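From: Emiliano Segura
To: clulovine-collect
Subject: Re: plate stacking, what goes in the next batch

Severino Montoya wrote:
> I went through the August batch for Clulovine and have three questions
> before Koronholm starts on the second half.
>
> 1. The task sheet says "stack the plates." Does the mat matter, or can
> the stack end up anywhere?
> 2. A lot of the episodes start with the plates far apart. The policy
> does fine on those and badly when the rims are close. Do we want more
> of the close starts?
> 3. What do we do with episodes where the operator misses the first
> grasp and tries again? Hidthorpe has been deleting them.

Severino, thanks for going through all of it. I'll take these in order.

On the mat: the stack can end up anywhere on the board. The sheet was written when we only had the plain surface, and I didn't update it when the striped mat came in. Please keep the mat in, and move it between episodes so that the plates start sometimes on it, sometimes off it, and sometimes half and half. The early model had learned to look for the edge of the mat and go from there, and it fell apart as soon as we took the mat away.
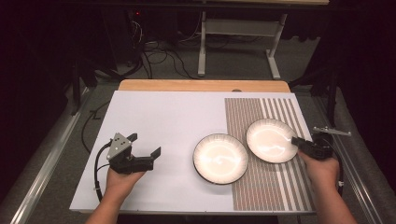 On the close starts, we want a lot more of them. I counted the August set last night. There are 2262 episodes that pass the length check, and 1971 of those begin with a clear gap between the plates. The rest are a mix of touching and overlapping starts, which is too few for the model to learn much from. For the next batch please aim for half and half. If the operators at Koronholm lay out the plates themselves, ask them to do the close ones first in each session. When it was left to the end of the session we got hardly any.

Both hands should be in use from the start of the episode. Some operators park the left gripper and do everything with the right. Those episodes are valid, but we have plenty of them and I would like to see the left hand do the lifting in at least a third of the new ones. Escobar has a version of the task sheet with the hand written next to each episode number, and it seems to work well there. I'll ask for a copy and put it in the shared folder.

The wrist views need some attention too. The plates are glossy and the reflections move as the gripper moves. I don't want the lights changed to get rid of that. A kitchen will have reflections, and the model needs to see the rim with glare next to it. What I do want is for the operators to slow down a little on the approach. In 19 of the episodes I opened, the rim goes past so fast that the wrist view is a smear until the fingers have closed.
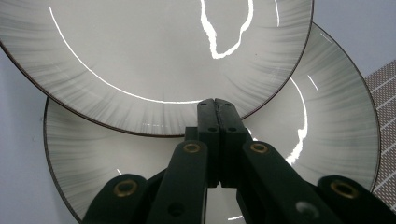 On retries: keep them. Hidthorpe should stop deleting them, and if the deleted ones are still on the drive I'd like them back. A missed grasp followed by a good one is the only place the model gets to see how to recover. Mark the episode "retry" in the notes column and leave the recording whole. Don't trim out the miss. The ones to throw away are those where a plate gets dropped, where someone reaches in with a bare hand, or where tracking is lost on either gripper. There were 11 of those in August and I have already taken them out.

One more thing about episode ends. Let go of the plate, back the gripper away, and hold still for a moment before stopping the recording. Several operators stop while the fingers are still closing, and then there is no finished state to train on.
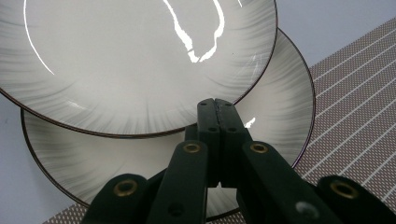

Do we need to recalibrate the grippers between the two halves of the batch?

Once at the start of each session is enough, plus again any time a cable has been unplugged or a gripper has been dropped.

I'll send the revised task sheet tonight. Please hold the second half until you have it.

Emiliano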